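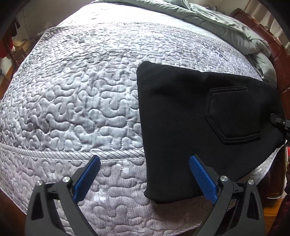

FOR IMMEDIATE RELEASE

Clandora Moves Its Return Window to 327 Nights, Admits the Old One Was Silly

Mattress seller will also stop asking customers to rate their sleep on a scale of smiling faces

July 11, 2022 – Clandora, the online mattress and bedding retailer, today announced that customers who buy any mattress from its Zureo line may return it for a full refund within 327 nights of delivery. The previous limit was 9 nights, a figure the company inherited from its first warehouse lease and never got around to questioning.

The new policy applies to all sizes, including the short queen, which continues to sell mainly to people with campers and to one hotel that won't say why. Customers who bought a Zureo mattress in March or later are covered automatically and don't need to call, write or fill out the form. The form has been taken down. It was four pages long and asked twice for a fax number.

"We spent years telling people that a good mattress takes a month to get used to, and then gave them just over a week to decide," the company said in a statement. "Several customers pointed out the math. One of them sent a chart."

What changes for customers

Under the old terms, a returned mattress had to be back in its original packaging. Clandora mattresses ship compressed, rolled and sealed in plastic, and once opened they expand to full size within a few hours. The company has reviewed footage of its own warehouse staff trying to get a queen back into its box and has withdrawn the requirement.

Pickup is now free in all areas where Clandora delivers. Two people will come with a truck and a cover. Customers are asked to strip the bed beforehand and to check under it, as the drivers have a shelf of single slippers and would like it to stop growing.

Refunds go back to the original payment card once the pickup is logged. Customers who paid with a gift card will get a gift card, and the company is aware of how they feel about that.

Returned mattresses aren't resold. Those in good shape are cleaned and passed on to furniture banks that accept them. The rest go to Sitthichai, a recycling contractor that separates the steel, foam and cover fabric. Sitthichai has asked that this release mention it would also take box springs, if anybody still has one.

A few limits remain. Each household may use the extended window on up to 3 mattresses. Stains, burns and anything a cat has decided to do to a corner will be looked at case by case. Toppers, pillows and the weighted blanket keep their current terms, and the weighted blanket remains non-returnable by mail for reasons that become clear at the post office counter.

Sleep survey retired

Clandora is also ending its Good Morning survey, the daily email that asked new owners to describe the previous night by clicking one of five faces. Response rates were strong for two days and then fell off sharply. The most common written comment was "please stop."

In its place, customers will get a single message at the halfway point of the return window reminding them that it exists. Anyone who would prefer not to get that one either can say so at checkout.

Firmness labels

The company will drop the names of its firmness levels later this year. Shoppers have long been asked to choose among Cloud, Meadow, Harbor and Summit, and customer service reports that callers could not agree on whether a harbor is harder than a meadow. The new labels will be Soft, Medium, Firm and Very Firm. An outside naming firm was paid for the original four. The new ones were done in-house over lunch.

Prices

The Zureo twin starts at $439, unchanged. The company has no plans for a holiday sale countdown clock, having noticed that its last one reached zero and started over in front of everybody.

Cover fabric for the Zureo line is supplied by Lastix, which has made no changes to it and would like retailers to remind the public that a mattress cover without a zipper isn't meant to come off. Scissors have been involved.

About Clandora

Clandora sells mattresses, bed frames, pillows and sheets online and through its outlet store, where the floor models may be lain upon with shoes off. The outlet is closed Mondays.

Media contact: Clandora Press Office. Sample mattresses are available to reviewers on loan. Reviewers still holding samples from last year are asked to get in touch.

###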